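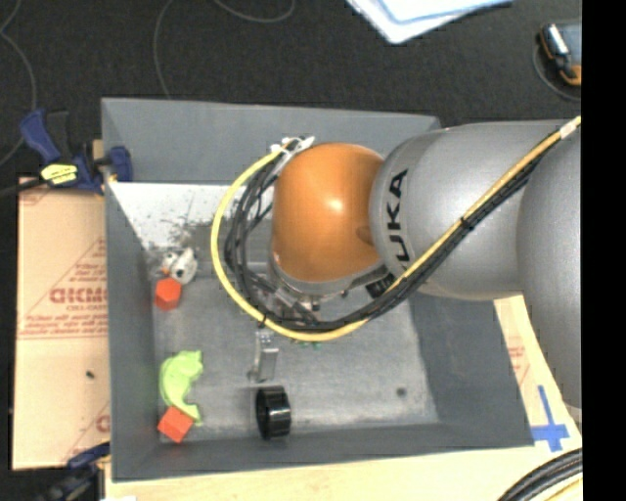
Bin picking cell, Allstead lab. Arm over the gray bin, cubes and soft toy on the left side.

Category: About Us / Research

About the Allstead Grasping Group

Small group, one question. How does an arm learn to pick up something it has never touched before, out of a metal bin, without a person drawing up a model of the thing first?

We started in November with a KUKA arm, a bench and a box of junk. Still the same arm. More junk.

What we work on

Our method is called Urnis. Short version: the arm tries a grasp, the wrist forces get logged, and the next try is picked by how unsure the model is. Not by how good it thinks the grasp will be. Sounds backwards, we know. But the tries where the model is unsure are the ones that teach it anything, and you need far fewer of them.

Objects are mixed on purpose. Rigid cubes, soft toys, shiny round stuff. Cubes are easy in the open and a pain near the walls. Soft toys squash, so the width you planned for is never the width you get. Glossy black parts are the worst for depth cameras, the reflections leave holes in the point cloud and the planner goes off and grabs air.

Sloped bin walls matter too. Most published tests we compare with use a flat table. Ours slide things into the corners.

Where we are

Latest round: 220 grasps on 19 objects the model had not seen. 92 percent picked and held for the full lift. The old planner (Norkik, which we wrote too, so no hard feelings) was 17 points behind on the same objects. Most of the misses were wall contacts. Two were a cable snag at the wrist and we left them in the count.

Write-up went out Dec 17, 2024. Logs and the scoring script are shared with anyone who asks, just say which lab your with.

Who we are

Sidra Soomro - runs the group, learning side
Vratislav Danko - arm control, safety, all the cabling
Clementina Pinheiro - force sensing and the log format
Fidel Salinas - objects, bins, scoring. Has final say on what counts as a drop
Jawad Kiani - vision, part time, shared with the Xaba project down the hall

Next

Two bins instead of one. Picking from one and placing in the other, same model, no retraining between. Vratislav wants to redo the wrist routing before that so it may slip a few weeks. Also a paper on the wall contact problem, half writen.

Visits

Yes, if you email first. Student projects open twice a year, ask Clementina. We can't lend out the arm.

Contact the group | © Allstead | Back to top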